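Gallery: Household and Shop-Floor Tasks on the Bench

Troltis Centre for Practical Automation
Published Mar 7, 2026

Visitors to the Centre often ask whether a machine can yet be trusted with the ordinary work of a home or a small shop: hanging up a garment, putting away packaging, fitting a sheet into a frame. The answer depends a good deal on the task. Lifting a rigid object of known shape from a known place is well within reach. Cloth remains difficult, and so does anything thin, flat or transparent.

This gallery accompanies the Urkard programme, under which everyday chores are attempted on a bench with two arms. The selection is small and is intended for readers without a technical background. A fuller account of methods and scoring is given in the programme report, which may be requested from the Centre's information desk.

Garments and flat goods

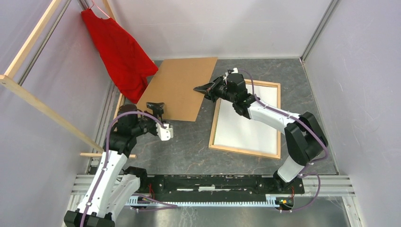
Cloth has no fixed shape, and a garment that has been moved once will seldom lie the same way again. A shop assistant deals with this by feel, shaking out a sleeve or smoothing a collar without much thought. A machine must work out afresh where the edges are, decide which of them to take hold of, and keep the rest from catching on whatever lies nearby.

Cardboard poses a different problem. It keeps its shape, but when it lies flat there is very little for two fingers to grip. People slide a fingernail beneath the edge or push the sheet to the side of the table. Both methods can be taught to a machine, although each takes time, and a method learned on one surface does not always carry over to another.

The programme has logged 981 attempts across six chores. An attempt is recorded as complete only if no person has stepped in, and partial results are listed separately – a garment left on the hanger by one shoulder is counted as partial.

Frames and clear sheets 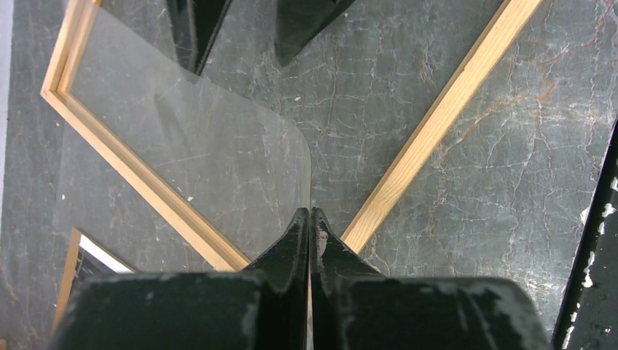

Transparent materials are hard to judge by camera, as the surface beneath shows through and the true edge may be faint. Many of the 600 attempts set aside for assembly work concern this difficulty in one form or another. Good lighting helps. A sense of touch in the fingers would help more, and the Centre regards this as the most useful area for further study.

Small shops that cut and frame to order have shown particular interest. Our advice to them at present is cautious. A bench of this kind may be worth considering for repeated work on a single size. For mixed orders, a trained member of staff remains quicker and breaks less.

Further galleries in the series, Gasser (kitchen tasks) and Edonano (packing and shelving), will be added to this page. Requests to reproduce the pictures should be made in writing to the information desk, and a reply may be expected within five working days.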